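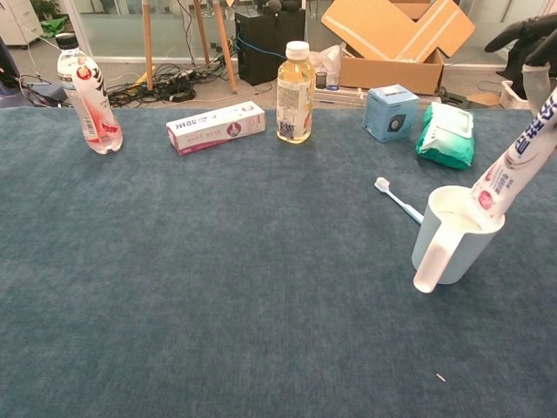
Figure 4. Felt-covered table with the practice items along the far edge and the cup at the right.

4.2 Setting up the table for the cup task

I wrote this section for the Verka cell after Bit-na Baek and I spent most of February redoing it, so you get our habits along with the official steps. Have your felt on before you begin (section 4.1), and keep the stop button where you can reach it!

1. Park the arm at the right side of the table and set the speed to 2 percent. Yes, it's painfully slow. Leave it there until step 6.

2. Brush the felt in one direction. Little specks and crumbs love this stuff, and a grain under a box can tip it just enough to spoil a grasp.

3. Put the bottles, boxes and wipes in a loose row along the far edge. They don't have to be straight (mine never are), but leave finger room between them where you can.

4. Stand the cup at the right with the handle toward you. The toothpaste tube goes in at an angle, cap up.

CAUTION: Keep your hands out of the cup area once the arm is live. If something falls over, press stop first and fix it second.
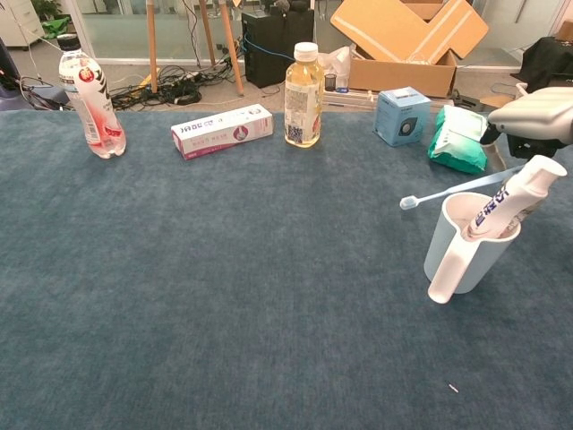

Do I need to clear the whole row before I teach the cup position?
Leave the row where it is. The arm should learn its approach with the neighbors in place, or you'll end up teaching the position all over again.

5. Jog the hand to just above the cup and save the point as CUP_HIGH. Go down in small moves, and save CUP_GRIP when you're happy with the height.

6. Run the pair of points 3 times at low speed. Watch the wrist, not the fingers! If it swings toward the wipes, go back to step 5 and raise CUP_HIGH a little.

NOTE: Roman Zalewska likes to run everything at 98 percent once it's taught. I stop well short of that with felt, because light boxes slide when they're bumped.

Looking after it: wipe the fingertips at the end of each day and check the wrist screws every 2,000 cycles. Cables on the floor behind the table need to stay clear of the table legs. Swap the felt when it goes shiny in the cup area, then reteach both points.

Last revised Wed 7 April. Send corrections to me or to Thirumalai Pinto.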